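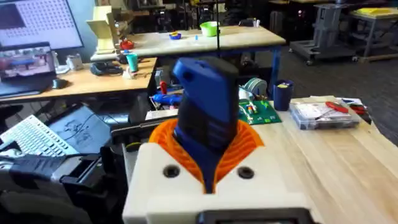 Section 2: Setting up the bench and driving your first screws

Good news - this is the fun part of the Kosik fixture kit! Clear a stretch of tabletop, put your parts where you can reach them, and you're nearly ready to build.

1. Gather your small parts. A clear storage box with a lid is perfect for screws and offcuts of wire.

2. Keep pliers, tape and any circuit boards to one side of the work area, well away from the driver.

3. Charge the driver battery for 90 minutes before first use.

4. Fit the bit and tug it gently. It should stay put in the chuck.

5. Start both screws by hand, 2 turns each. You'll feel the thread catch, and it's a lovely feeling when it does.

CAUTION: Keep fingers and loose sleeves clear of the bit. Never hold a part in your palm while driving into it.

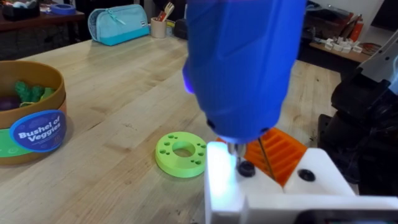 6. Printed plastic loves a slow, straight screw. Choose the lowest speed and let the bit settle fully before you squeeze the trigger. With the bit pointing straight down onto the black screw head, as it does on the white fixture, you get an even push and a much cleaner finish. Stop as soon as the head seats.

7. Move to the second screw and repeat, then go back and snug up the first.

Note: The Bunovholm base plate takes longer screws. Check the bag label before you swap - they look very alike!

Next: Section 3, Fitting the Idahosa bracket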